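Ferdinand Schwaiger does not like the word "learned"

Published November 4, 2020

The first thing Ferdinand Schwaiger did when I sat down was move my coffee away from his keyboard. The second was to tell me that the result I had come to Brinthorpe to ask about was, in his opinion, half as good as the write-ups had made it sound.

"I did the work, so I can say it," he said. "If you say it, I will get defensive."

The work is called Drudilen. It is a way of training two-armed robots on household tabletop jobs using rendered practice scenes. A person performs a task a small number of times inside a simulator, steering the virtual arms. The software then takes those few recordings, chops them into pieces, and stitches the pieces back together with the objects shifted and turned, until there are many more recordings than anyone had the patience to make. A policy is trained on the whole pile. The number that got passed around in October was that 15 human recordings could be stretched into 2000 generated ones, and that a policy trained on the large set did far better than one trained on the small set.

I have been reading claims of that shape for a long time and I asked him what was wrong with it.

"With the claim, nothing. The big set beats the small set. I would be worried if it did not." He shrugged. "What bothers me is what people hear. They hear that the 2000 are worth 2000. They are worth 15 that have been wiggled."

Is that too harsh? He thought about it for longer than I expected.

"A little harsh. Wiggling is useful. If you show the policy a lemon in one spot, it learns that spot. If you show it the lemon in a lot of spots, it has to look for the lemon. So you do get something you did not have before. But you do not get a new idea of how to pick up a lemon. If the person who recorded it always came in from the side, every one of the copies comes in from the side. Put the lemon up against a wall on that side and the policy has nothing to say."

The tasks in the study are plain ones. Fruit gets picked up, moved, handed across, put into things. Each is run with a pair of simulated arms that have fingered hands in place of the two-jaw grippers that most groups start with. Schwaiger says the hands were the part he argued about most with his co-workers, and that he lost the argument.

"I wanted simple grippers. Open, close, finished. You can tell if it failed and you can tell why. With a hand there are so many ways to be nearly right. A finger is resting on the edge of something, the score says success, and you look at it and you think, no, I would not let that near my kitchen."

So why give in?

"Because the others were right that the method is too easy to show off on grippers. If you only test the easy case you learn that the easy case is easy." He laughed. "I still think we should have done both." 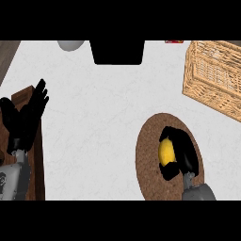 He is most interesting on the subject of scoring, which he brought up himself and came back to several times. A run in the simulator counts as a success if the object ends up where it is meant to be when time runs out. The program checks a position. It doesn't check whether the thing was placed or dropped, or whether the arm plowed through something else on the way.

"We had a policy that looked excellent in the table of results. Very proud, everybody. Then I watched the runs back, one after another, with the sound of the building for company, and a good share of them were ugly. It let go too early and the object rolled in. Rolled! In the simulator it rolls the same way each time you start from the same place. On a real table you have a crumb or a wet patch and it goes on the floor."

Did the ugly runs stay in the total?

"They stayed in. The rule was written down before we started and I am not going to change the rule after I see the answer. But we added a paragraph." He held up his thumb and finger with a small gap between them. "A paragraph is about this big. The table is on page 3. Guess which one gets quoted."

I asked whether that paragraph shouldn't have been in the abstract, and he said yes, it should have, and that he had written one with it in and it was cut for length. He offered to send me the earlier version. He did, that same evening, and the sentence is there.

My own doubts were about the look of the thing. I have seen enough clean rendered countertops by now to distrust them on sight. The lighting is even and the fruit is always very much the color of fruit. Anyone who has tried to get a camera to find a glass on a real kitchen counter at breakfast time will know why I am suspicious. I put this to him and expected some push-back. There was hardly any.

"Rendered scenes are polite," he said. "We change the textures, we change the table, sometimes the lights. A marble top, a wood top. It helps, and I can show you that it helps inside the simulator, where I am also the one who decides what the test looks like. You see the problem. I write the exam and I sell the textbook."

That left the obvious question, which is what happens on hardware. The Brinthorpe group doesn't have a pair of arms with hands like the simulated ones. They borrowed time from Vlček, a lab with a comparable setup, and ran 2 of the tasks there. Both worked some of the time. Both worked less often than in simulation, and the gap was wide enough that Schwaiger wouldn't be drawn into giving me a figure over coffee when the runs had been so few.

"If I give you a percentage you will print it, and it will look like I know something. We were there for a short time. The hands ran warm and we had to stop and wait. One of the cameras was bumped and we did not notice until after lunch. I have the runs, they are in the appendix, every one, including the stupid ones. Read them and make your own mind up."

I did read them. The appendix lists each hardware run on its own line with a short note, and I'd urge anyone who plans to cite the paper to start there. Several of the notes say only "missed." One says "missed, then did it, time expired." It is the most honest part of the document and it is set in the smallest type.

There is a commercial side to this too. Cloltex, a firm that sells sorting equipment, has been talking up generated training data to its customers and has mentioned Drudilen by name in doing so. Schwaiger has no stake in the firm and told me he had learned of the mention from a former student.

"They did not ask. They do not need to ask, it is published. But a customer with a packing line hears that fifteen demonstrations is enough, and goes and gets somebody to make fifteen demonstrations, and it is not enough. Fifteen was enough for our table and our fruit, with a patient person at the controls who had practiced for weeks beforehand. We do not count the weeks."

I stopped him there. They don't count the weeks?

"The practice recordings were thrown away. More than half of what was ever recorded, I would say, though we did not keep a log, so please write that I was guessing. The good ones are the ones that went in. I think every group does it that way. I think very few say it."

This seems to me the most important thing he told me, and it is missing from every version of the paper I have seen, the longer one included. A method that is sold on how little human effort it takes ought to say how much human effort it took. If the operator needed weeks to get clean recordings, then the saving is smaller than it looks, maybe a lot smaller, and another group trying it with a new operator could fairly conclude that the method is broken when in fact they just haven't paid the hidden part of the bill.

Schwaiger agreed with most of that and disagreed with the last bit. He thinks a new group would do fine if they kept their first, clumsy recordings and let the generator sort them out, and that the fussing over clean ones was habit. Has he tested that?

"No."

Will he?

"It is the next thing. I would like to give the controls to people who have never touched them, keep everything they do, good and bad, and run the same process. Maybe it falls apart. Then we know that the quality of the few matters more than the number of the many, and we should have been saying so from the start. Maybe it holds up, and then I owe some people an apology, because I have been very rude about their sloppy data."

He wouldn't guess which. He did say that he would write down the scoring rule first, again, and that this time the rule would include how the object was let go.

As for the word "learned," he crosses it out when his students use it. He makes them write what the policy was given and what it then did, in how many tries. The drafts come out longer and duller, he says, and they take more time to argue about. I asked if the published paper had passed that test. He pulled it up, searched for the word, and turned the screen so I could see it highlighted in the title.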